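Progress report to the Pryor Fund
Project: Light for the Study Room, Rurthorpe
Reporting period: from September to January 15, 2022
Prepared by the Motanden Learning Association

1. Where we are now

With this report we want to inform the Fund how the work in the study room is going and how the grant was spent until now. The room was opened again for the evening learners in the first week of the period. The old ceiling tubes are replaced, the walls are painted, and the tables are standing in their new places along the window side. What is still missing is the full set of desk lamps, and most of this report is about them.

2. Money

The grant for this phase is 2,122 dollars. We have spent 1,000 dollars on the ceiling light and the electrician, and 925 dollars on paint, table repair and the first lamps. The rest is kept for the remaining lamps and spare bulbs. All receipts are in our office and we can send copies when the Fund wishes it.

3. The tables

The tables are wooden and they were quite scratched, so we sanded them in our own workshop. It took longer than we planned, as the varnish needed several days between the coats. Some learners told us that the wood looks nice but is too dark for drawing and for reading small print. For this reason we are trying a white board laid over the tabletop. It reflects the light better and it is easy to wipe. We did not decide yet if every table will get one.

4. The lamps

We asked the supplier, Walis, for a simple lamp with a heavy foot and a switch that is easy to find. Two types were compared. The first had a long arm and fell over too easily, and we returned it. The second is lower and we like it better.

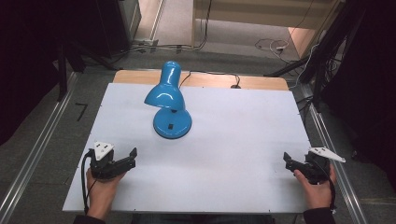

Reading time: 2 minutes

The second type is the bright blue lamp with the cone shade and the round base. The switch is black and sits on the front slope of the base, so it can be seen well against the blue. The cord is thin and goes away behind the lamp to the back side of the table. One remark: the blue finish is very glossy and it reflects the ceiling lights. Two of our learners found this disturbing, the others did not mind. We have asked Walis if the same lamp exists in a matte finish and we wait for the answer.

5. Next steps

We will order 5 more lamps when the question of the finish is clear. The cords must also be fixed under the table edge, and the electrician will come once more to check the sockets. After this we will send the final account to the Fund.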